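Re-zeroing the two-arm bench after a bracket swap

The left arm had been drifting for most of the summer. Not by much: 2 mm at full reach, always toward the front edge of the bench, and only after a long run. I blamed the shoulder joint, then the calibration file, then the shoulder joint again. The fault was in the mounting bracket. One of the bolt holes had gone oval and the whole base was rocking under load.

The old bracket was a Plaris part that came with the arm. The new one is from Gwilliam, thicker, with 4 bolts through the front edge of the bench in place of the two I had. The hole pattern does not match, so the old holes got plugged and new ones drilled. Allow an afternoon if you are doing the same, most of it waiting for filler.

Order of work, for my own reference as much as anyone's:

Power off both arms, including the one you are not touching. They share a supply on my setup.

Support the arm before loosening anything. It folds toward you when the last bolt comes out.

Transfer the base, fit the bolts finger tight, then square it to the front edge before tightening. I go round twice. Final torque is 10 Nm on the base bolts. Check it again after a day.

Route the base cable straight down. Mine used to run along the bench edge to the clamp, and the arm could catch it when folded.

Run the zeroing routine with the gripper empty and open. Save under a new name. Do not overwrite the old file until the new one has survived a full session.

After that comes the part that takes the time, which is getting the two arms to agree on where things are. Each arm has its own base frame and the bracket swap moves one of them. I put small printed parts within reach of both arms and touch them off from each side, then move the second arm through its normal path while the left one holds its pose.
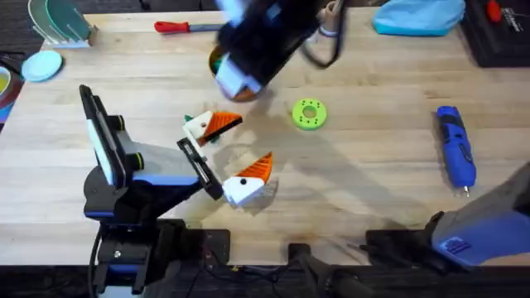 Page last changed: 31st August

The lime-green ring between the arms is the part I trust most for this. It sits flat, the center hole is easy to line up on, and the circle of small holes around its face gives a usable check on rotation. The two white-and-orange pieces by the left gripper are less helpful for measuring. They are good for checking the approach, with the jaw open and a part near each finger, where a small error in the wrist angle is obvious by eye.

With the new bracket the touch-off repeated on 97 of the first hundred tries. The three misses came one after another and stopped when I retightened the wrist screws, so I am putting those down to the wrist. The old bracket never got through a morning without a correction.

Still open:

The second arm is on its original clamp mount. It has not moved so far. I have marked its position on the bench edge in pencil and will look at it weekly.

The offset between the two base frames is typed in by hand in Tarell. I want a script that reads it from the touch-off log, but the log format changed in the last update and my parser does not like the new headers.

The rotary tool needs a new collet. I used it to open up one of the bracket slots and it was slipping by the end.

The Plonell gripper pads are due in December at the current rate of wear. I will do the next full zeroing at the same time, as the pad thickness changes the closed position anyway. Settings for the present pads are in the notes file next to the calibration, under the bracket's name.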